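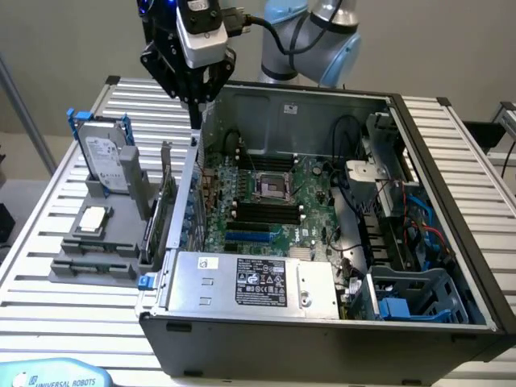
Bench notes: desktop towers, memory and drives

The Lakum refurbishment bench has moved on to the older desktop towers from the Brenero office clearance. The batch is 60 machines, all of the same chassis type, with tool-free drive caddies and a board that takes memory in two banks, one on either side of the processor socket. The working order for these is set out again, as it differs from the small form factor units covered in the last newsletter.

Position of the case. Lay the tower on its side with the open face upwards and the power supply nearest the operator. In this position the memory slots run left to right and both banks can be reached without leaning over the drive bays. Move the drive cables to the right before starting. They are stiff, and if left over the board they tend to spring back across the upper bank.

Processor socket. Processors are removed at intake, tested separately and refitted last. Until then the retention frame stays closed and nothing is to be rested on it. The contacts in this type of socket bend easily and a board with bent contacts is normally written off. If a socket arrives open, inspect it under the lamp at a low angle, close it, and note the result on the job card.

Memory. Sort modules by capacity and speed before they reach the bench. Mixed pairs will usually start, but the board drops to the speed of the slower module and the fault is tedious to trace afterwards. Hold each module by its short ends. Open the latches fully, check the notch against the key in the slot, and bring the module down level before applying any pressure.
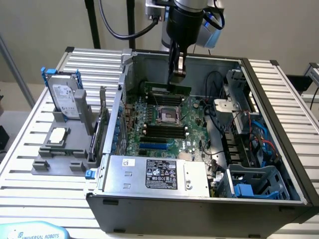
Press until the latches close on their own. A latch that has to be pushed home by hand generally means that one end of the module is still high. Take it out, look along the slot for dust or a displaced contact, and start again. Modules that fail to seat twice go in the amber tray and are tried in the Prenorora test board before being scrapped.

Populate the slots in the order given on the board diagram. Several machines in the first group came in with both modules on the same channel. They worked, with reduced bandwidth, and had presumably run that way for years.

Drives. All drives from this batch are wiped and surface-tested before refitting. The limit for reuse is 1,000 hours on the counter for solid state drives going into loan machines; mechanical drives are judged on reallocated sectors alone, and any figure above zero is a reject. Clip the drive into its blue caddy, confirm that the pins on both sides have engaged, and stand it in the fixture until the cage is clear. The connectors should face the cable side when the caddy goes in. Fit the data cable before the power cable, as the power plug covers part of the access.

Power supply. Leave it in place unless it fails the load test. Read the rating from the label on the unit and enter it on the card. The value in the asset list has been wrong often enough that it should no longer be copied across.

Records. The running total for the bench stands at 2,542 machines. Job cards for this batch use the Bárány numbering, with the tray number as the suffix. Cards without a suffix cannot be matched to their processor and will be returned to the bench.

Stock. There are 100 spare caddies of the blue type on the lower shelf. The grey ones beside them are 2 mm narrower and do not fit this cage. Thermal paste is on order and should arrive in November. Processors can be tested in the meantime but not refitted.

The next issue will cover the front panel connectors, including the revised pin-out for the later boards.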